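Session 4: Reading a Public Inscription
Course handout, Local Monuments and Memory

Welcome back, everyone. Last time we spent so long on lettering styles (my fault, I do love a good Roman capital) that we barely touched the words themselves, so this session is all about what an inscription says, who paid for it to say so, and how we copy it down so that somebody in another town can use our work. Please keep this handout, as we'll need it again on the walking tour.

1. Sides and order

A four-sided monument has no page one. The people who put it up usually had a front in mind, most often the side facing the road, but roads move. The obelisk at Flekthorpe is our main case this term. Its north side now faces the green, and visitors naturally read that first, but in the early 1800s the coach road ran along the south, and it's the south side that carries the dedication. Read it in the wrong order and you meet the list of subscribers before you know what they were subscribing to!

In your transcription, name every side by compass direction in curly brackets, start with the one you believe is the front, and add a line telling us why you believe it. Then go around clockwise. If a side is blank, say so.
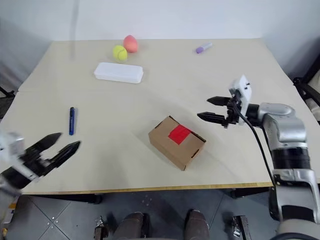 Tennis ball and white case on the table.

2. Line breaks, spelling, and worn letters

Copy the line breaks exactly. It feels fussy, I know, but the stonecutter had only so much width to work with, and a good many odd spellings and squeezed abbreviations make sense once you see that they fall at the end of a line. The same goes for capitals and punctuation. Leave mistakes alone. If the stone says "ERECED" then you write ERECED, and put your remark in a note underneath.

For a letter you can't read, use one dot inside square brackets. For a letter you're fairly sure of but can't swear to, put the letter itself in square brackets. For a longer gap, write [illegible] and give the length in inches. Please don't fill in from a guidebook. The old Marulanda guide prints a lovely full text of the Flekthorpe dedication, and two of its lines have never been on the stone at all, as far as anyone can tell.

And no chalk, no flour, no shaving cream, no wire brushes. A flashlight held low to one side in the evening will show you more than any of them.

3. What the numbers claim

Inscriptions love a round number. The south side at Flekthorpe tells us that the monument was raised "by the gift of 500 grateful citizens at a cost of 3,000 dollars." The north side, though, lists 157 names. The subscription book, kept with the parish papers at Drarkus, gives the sum collected as 2,947 dollars. So which do we believe?

I'd ask you to be patient with the stone here. The money is close enough that someone may simply have rounded up, or there may have been a late gift that never reached the book. The names are a harder matter. Some gifts were made by whole households under one name, and the book has several entries reading only "a friend" or "the mill hands," who could be four people or sixty. A public inscription was written to please the people standing in front of it on the opening day, and we have to read it with that crowd in mind. 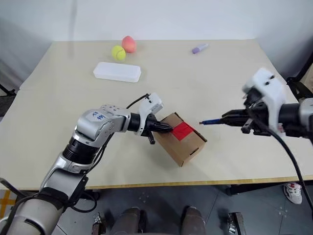

The cardboard box, with the red square on its upper face.

4. Ranks, offices, and what gets left out

Where a monument honors one person, you'll often find a ladder of appointments with a year beside each. Check every rung. Local militia ranks and regular army ranks get mixed together quite happily, and so do elected and appointed offices. The Nastotance tablet calls the same man "Judge" on one line and "Clerk of the Court" on the next, and we have paper evidence only for the second.

Look also for the years that are skipped. A gap may mean illness, a lost election, a move out of state, or a falling-out with whoever wrote the text.

For next session

Choose one inscription within easy reach of home, at least eight lines long, and transcribe it using the rules in sections 1 and 2. Add one paragraph on a claim you think could be checked, and tell us where you'd go to check it. Bring two copies, one to keep and one to swap with a neighbor. Gravestones are fine if the cemetery is open to the public. We'll start at 7 p.m. with the swaps, so do try to be on time, and bring a magnifying glass if you own one.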